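Business > Local Tech > Automation

Kunumon will now rent you a robot's hand, minus the robot

Last updated: November, 4:40 p.m.

If you have ever wanted to teach a machine to fold a dish towel but did not want to buy the machine, Kunumon has a subscription for you. The company this month opened orders for Palik, a hand-held gripper kit that a person carries from table to table, doing ordinary chores with it while it records how they were done. The recordings go to whoever is training a robot to do the same chores later, presumably for less money.

The kit rents for $3,000 a month. That buys one gripper, a backpack, a floor marker mat, charging gear and a support line staffed during business hours. The robot arm is sold separately, by somebody else.

"People keep asking us where the rest of it is," said Soledad Nava, who runs customer setup for Kunumon. "You're the rest of it. Your shoulder is excellent. We could not build that shoulder."

Nava's pitch is that a new operator can be useful after 49 minutes of training. I took the course at the company's office and was judged useful after somewhat longer. The grip itself is easy, a squeeze that a child would figure out. The hard part is slowing down. I learned that I pick up a mug the way I answer email, and that the software considers this bad data.

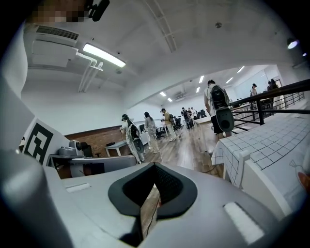

Weight is the other complaint you will hear, mostly from the people wearing it. Kunumon moved the battery off the handle and into the pack after early customers reported sore wrists, and now gets letters regarding sore backs. A padded strap is promised by spring at no charge. The company also suggests breaks, a feature it has not patented.

Palik's main competition is the Asley system, which costs less and keeps the operator seated at a desk, steering a real arm from a distance. Asley fans say their recordings need less cleanup. Kunumon fans say theirs can go upstairs. Both are correct, and both have slides about it.

So far the biggest customer is Alvarado, a commercial laundry firm that signed up for 7 kits and wants its own staff to do the recording. A spokesman for the laundry said that workers would be paid extra for the shifts and that no jobs were at risk "in the current phase." He did not say how many phases there were.

Rentals run month to month, with a $57 cleaning fee on return. Nava said the fee was added after a customer used the gripper to make pancake batter. The recordings, she said, were very good.

We use cookies to remember your preferences. By continuing to read, you accept our cookie policy.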